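Vanilla Supply and Pricing: Frequently Asked Questions

Kerkex Flavor Cooperative
Member and Customer Information

The questions on this page are the ones most often received by our customer office from bakeries, ice cream makers and home cooks who buy vanilla through the cooperative. Answers are reviewed each July, after the first crop estimates have been received from our growers.

Why has the price of vanilla changed so much in recent years?

Vanilla is grown in a small number of tropical regions, and a large share of the world's supply comes from Madagascar. A single severe cyclone can destroy vines that took years to establish. Prices rise quickly after such an event, and growers in other countries respond by planting more. When those vines begin to produce, supply may exceed demand and prices fall again. Buyers should expect this pattern to continue.

How long does a new vine take to produce beans?

Most vines flower for the first time in their third year, and a full harvest usually comes a year or more after that. Each flower opens for less than a day and, outside the plant's native range, must be pollinated by hand. The pods then remain on the vine for up to nine months before picking.

Is the cooperative's vanilla grown under shelter?

Part of it is. Of the 43 growers who supply the cooperative, eight operate shade houses at our Plemport site. The remainder grow on open land beneath support trees. Shade houses offer protection from strong sun and some protection from wind, but they are costly to build and do not remove the risk of root disease.

Does warmer weather affect the crop?

Yes. Vanilla needs warmth and moisture for most of the year, followed by a drier and slightly cooler period that encourages flowering. Where that period becomes shorter or less regular, vines may flower poorly — or not at all. Very heavy rain can also promote fungal disease of the roots and stem. Growers manage these risks through deeper mulch, better drainage and the removal of infected plants.

How can I reach the customer office?

Written inquiries should be addressed to Eimear Fahy, Customer Relations. Telephone calls are answered from 9 a.m. to 4 p.m. Please have your account number ready if your question concerns an existing order.
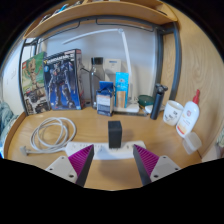 Desk with a white power strip.

What is the difference between extract, paste and powder?

Extract is made by soaking chopped beans in a mixture of alcohol and water. Paste is a thickened product that normally includes seeds, and often sugar. Powder may be ground whole beans or dried extract on a carrier such as starch, and the label should state which. The cooperative sells extract and paste under the Pluvell name. We do not sell powder at this time.

Is imitation vanilla a suitable substitute?

It depends on the use. Vanillin is the main flavor compound in natural vanilla, and it can be produced at much lower cost from other sources. In cookies and other goods baked at high temperatures, many people find the two difficult to tell apart. In custards, creams and ice cream, the many minor compounds found in natural beans are more noticeable.

What are the Fekete grades?

Fekete is the cooperative's own grading scheme for whole beans. Beans are sorted by length, moisture and appearance. Table grade beans must measure at least 16 centimeters and be free of splits. Kitchen grade beans may be shorter or marked on the surface, and are well suited to extract making. A lower grade does not mean that the bean is unsafe or poorly cured.
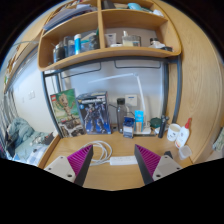

Grades are assigned after curing and are printed on the label of each packet. A customer who believes that a packet has been graded incorrectly may return it unopened for a second inspection. If the grade is changed, the difference in price will be credited to the account.

How should whole beans be stored?

Keep them in an airtight container in a cool, dark cupboard. Refrigeration is not recommended, as it can dry the beans and encourage mold. Properly stored beans keep their quality for around 18 months. Fine white crystals on the surface are often natural vanillin and are harmless. Mold is dull or fuzzy and may have an unpleasant smell — beans showing these signs should be discarded.

Can I reserve beans from the next harvest?

Account holders may place a reservation once crop estimates have been published. A reservation secures quantity only. The price is confirmed when curing is complete, and the customer may then accept the order or withdraw without charge.

What happens if the harvest is smaller than expected?

Available stock is divided among reserved orders in proportion to the quantity requested. Customers are notified in writing before any order is reduced, and unreserved sales are suspended until all reserved orders have been shipped.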